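Viston assembly task board – worth it for a small shop?
Forum: Arms, Hands and Grippers > Kits and Training Gear

benchrat_dan
Posted April 22, 2022

OK so I've been going back and forth on this since February and I need people to either talk me into it or out of it. We're a small integrator, mostly two-arm work, and we keep losing time arguing about which hand goes on which job. Viston sells a peg and slot board (white base, blue parts, little swap-out panels) and they'll also rent it to you with a day of setup help. The quote I got was $1,647 for the board, the parts and the setup day. The rental is 500 a month, with a minimum of 2 months.

I got to spend an afternoon with it and I liked it a lot more than I expected to! The thing I cared about was whether I could put a plain gripper and a fingered hand over the same parts and get a fair fight out of it.

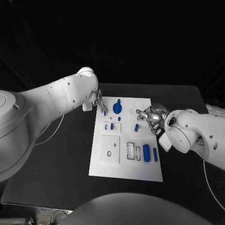
Two-finger gripper on the left arm, fingered hand on the right, both over the Viston board.

My short version: the small pegs are where the gripper feels natural to me, and the fat cylinders are where I start wanting fingers. The big blue knob I could see going either way. What I don't know is whether any of this tells me something I couldn't learn from a piece of scrap and a drill press. Anybody here own one? Not rent, own.

slotmachine77
We own one. Had it a little over a year. I'm going to be the grump and say you're paying for the panels and the panels are the weak part. Ours have a bit of play in them, so if you're doing tight insertions you end up chasing the panel and blaming your controller. I lost most of a week to that before I shimmed them.

The parts are nice though. I'll give them that. Easy to pick out against the white, and when we ordered spares they fit the same as the originals.

hexkey_mom
Hmm, ours don't move at all, and I've really leaned on them. Did you get the early batch? They changed how the panels sit at some point and the newer ones go in with a thump – you need a pry tool to get them out again, which is its own kind of annoying.

For what it's worth, Dan, I say buy. We started on the rental and by the end of the second month I had spent enough on it to feel silly.

slotmachine77
Could be early batch, sure. But then they should say so on the product page, and they don't. I asked support and got a very polite email that didn't answer the question.

graycable
I'm with the scrap and drill press crowd. I made one out of a cutting board and some dowels and we used it for an entire project. Cost me lunch money. If you need your numbers to match somebody else's numbers then fine, get the commercial one. If you just need to know which hand drops stuff, a cutting board will tell you.

Also has anybody tried the Kostuson board? Same general idea, fewer parts, thicker base. I handled one at the Nustthorpe open day and it seemed sturdier, but I only had it for a couple of minutes and there was a line behind me.

benchrat_dan
The Kostuson was my second choice! It doesn't have the pair of rectangular slots next to each other, the wide one and the narrow one, and I really want those. Half our customer parts are some kind of flat key going into some kind of flat hole.

And yes, graycable, I know, I know. I've made the cutting board version. Mine warped.

hexkey_mom
Are you planning to stay with the mixed setup, one gripper and one hand? We tried that for a while and went to hands on both sides. Slower on the pegs for us, at least in the beginning, but we stopped having to plan every job around which arm was allowed to do what.

benchrat_dan
I went through both setups that afternoon, so yeah, the two-hand version is on the table too. With hands on both arms I'm mostly interested in the stuff up at the far end of the board, the knob and the little pegs next to it. It gets crowded up there fast when both sides want in.

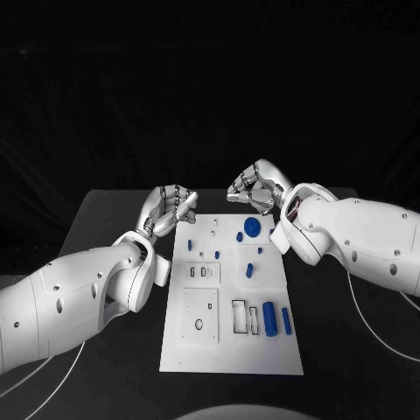 Re: Viston assembly task board – the setup day

lim_side_shop
Jumping in on the service part, which nobody has touched. We're the shop over on the Lim side of the river and we paid for the setup day. I'd skip it if you've already got your arms talking to each other. The tech was great, super patient, but 3 hours of it was stuff that's in the manual, and we spent the rest of the day on mounting height.

If you're new to two-arm work I'd flip that and say it's the best part of the package. Our newest hire got more out of that one day than from me, and I've been trying for months (ouch).

slotmachine77
Agree on the mounting height. Get that wrong and the wrists crowd each other over the middle of the board. Worth asking Viston if they'll sell you the board without the day and knock the price down. They did for us, but I had to ask twice.

graycable
Cutting board doesn't need a setup day, just saying

benchrat_dan
Ha. OK, I'm leaning toward buying it without the setup day if they'll do that, and asking in writing which batch it's from before I send any money. slotmachine, what did you use for shims? Tape, or something proper?

slotmachine77
Brass shim stock. I tried tape first and it crept after a few days. Measure each corner separately, mine weren't all the same.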